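How to dispute a traffic or parking ticket in Miltdale

You have 35 days from the date printed on the ticket to ask for a hearing. If you do nothing in that time, the municipality can enter a conviction without you and add a late fee to the fine. These steps cover parking tickets and minor moving offences. They don't cover impaired driving, driving while suspended, or anything where someone was hurt.

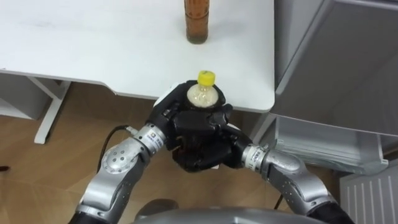
Sadao Tamura
Paralegal, Flevgate Legal Services
Updated 4 Jul 2024

Before you start, find the ticket itself. You will need the offence number at the top right, the section of the bylaw or act you are charged under, and the officer's badge number. Take a photo of both sides and keep the original flat and dry. Thermal paper fades, and the court office will ask for the number every time you call.

Step 1. Check the ticket for errors

Read every line. A misspelled street name or the wrong colour of car will rarely get a ticket thrown out, and the prosecutor can usually have it corrected on the day. A missing signature, a missing date or the wrong licence plate is more serious. Write down what you find and leave the ticket unmarked.

Step 2. Ask for a hearing

Fill in the Notice of Intention to Appear. You can hand it in at the court counter on Biwott Street or mail it. If you mail it, use a service with tracking and keep the receipt. The counter clerk will stamp your copy if you ask. Clerks can tell you which form to use but can't give legal advice.
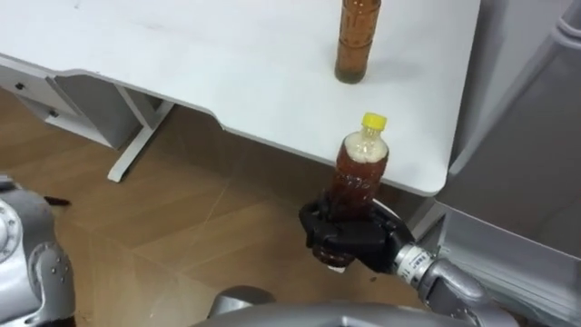 Do I have to pay the fine while I wait for my hearing?
The fine isn't due until the case is decided. If you pay it, the court treats that as a guilty plea and the hearing is cancelled.

Step 3. Request disclosure

Disclosure is the evidence the prosecutor plans to use – normally the officer's notes, and sometimes photos or a speed device record. Put your request in writing to the prosecutor's office, with your name, the offence number, the hearing date and an address or email for the reply. Send it as soon as you have your hearing notice.

If nothing has arrived three weeks before the hearing, send a second request and keep a copy of both.

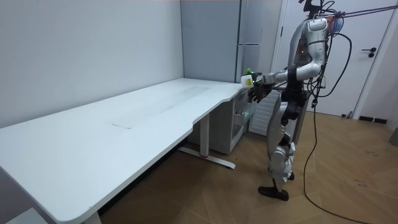

When the notes do come, compare them with your own memory of the day. Look at the time, the weather, where the officer says they were standing or parked, and which lane you were in. If the handwriting is hard to read, you can ask for a typed version.

Step 4. Gather your own evidence

Go back to the spot and photograph the signs from a driver's point of view, at the same time of day if you can. Ask any passengers whether they would be willing to come to court. A written statement carries much less weight than a person who can answer questions. Bring three printed copies of every document and photo: one for the justice, one for the prosecutor and one for you.

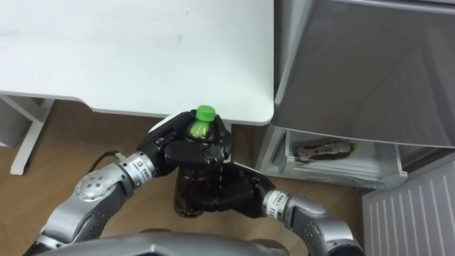 Step 5. Attend the hearing

Arrive 30 minutes early and check in with the prosecutor, who may offer a lesser charge. Ask what the fine would be and whether it carries demerit points before you agree. If you turn the offer down, wait in the courtroom until your name is called.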